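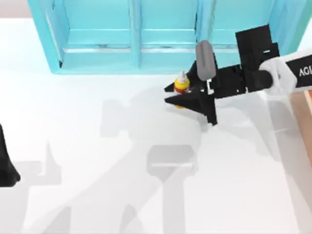 Teaching the Arm to Put the Bottles Away: Tips from the Bench

Posted 8/20/21 by Eyerusalem Abera

If you have been following along with our little workshop at Jirkurside, you know that we spent most of April arguing about shelves. Well, the shelf is settled, and now comes the part I like best, which is sitting down with the hand controls and showing the arm how a small bottle gets from the table to its place. I start all my beginners in the simulator these days (you can drop a rendered bottle as often as you please and there's no mop involved), and everything on this page works there and on a real bench too.

Pick one bottle and stay with it

It's tempting to line up everything in the pantry. Please don't, at least for the first afternoon. A small squeeze-type bottle with a pointed cap, yellow with a red band in our case, is a lovely thing to learn on. The strong colors stand out nicely against a white tabletop, and the pointed cap tells you right away if the bottle is leaning. Save your clear jars and your shiny lids for later, when you've got your patience up.

Come in low and from the side

Nearly everyone who sits down at the controls for the first time wants to grab the bottle by the cap, the way you'd pluck a carrot. A cone is a terrible thing to pinch! Bring the fingers in from the side, level with the body of the bottle, and open them wider than you think you need. Then creep forward until the bottle is sitting between them, and only then close. If the bottle scoots, you were closing while you were still moving. Back off, take a breath, go again.

Stop before the shelf

I want you to make a real pause in front of the cabinet. With ours, the lower rim comes right down to the table, and a bottle carried too low will catch it and tip. So: grip, stop, lift straight up, look, and then go forward. Kidus Habte, who taught me most of this, used to tap the desk with a pencil at each stop so I'd keep an even beat. I still hear that pencil.

The pause does something for the recording as well. When you go back through it you can find the place where the grasp ends and the carrying begins without squinting at every moment in between.

Don't trust the shadows

I used to judge my height by the arm's shadow, and it got me into all sorts of trouble. Shadows can stretch a long way across a pale table, and when you have two arms they run over each other until you hardly know whose elbow is whose. Watch the bottom of the bottle and the edge of the shelf. If you can't see both, change your view before you move anything.

Give the other arm a parking spot

When you're doing a one-handed job with a two-armed setup, choose a resting place off to the side for the idle arm and send it there before every single try. Ours goes to the left. If it sits somewhere a little different each time, your recordings will be full of differences that have nothing to do with bottles, and you'll be scratching your head over them later.

How many tries to keep

For a single bottle going to a single shelf, I like to do 20 good ones, have a cup of tea, and then do 20 more with the bottle started a bit to the left or a bit closer to me. We kept 300 in the end for the Dinsa notebook, and I threw out plenty more. What do I throw out? Anything where I hesitated because the phone rang, anything where I bumped the divider, and anything where I let go too high. A slow, careful try with a small correction in it is worth keeping, though. Those corrections are useful.

Letting go nicely

Set the bottle down until it has stopped sinking, count 2 in your head, and open the fingers only as far as you must. In a narrow compartment a finger flung wide open will knock into the wall or into the next bottle along. Then come straight back the way you went in. Please don't lift your hand until you're well clear of the shelf board above you, and I say this as someone who has brought it up underneath that board more times than I'd care to admit.

A few odds and ends

Rest your own elbow on something. A folded towel on the chair arm is plenty.

Name your files before you begin, with the bottle and the shelf in the name. I once had a folder called "new new good" and I still don't know what was good about it.

If you get cross, stop. A cross hand makes jerky recordings, and you'll only have to do them over in the morning.

Next time I'll write up pouring, which Kidus has been after me to do, and which needs a bigger towel.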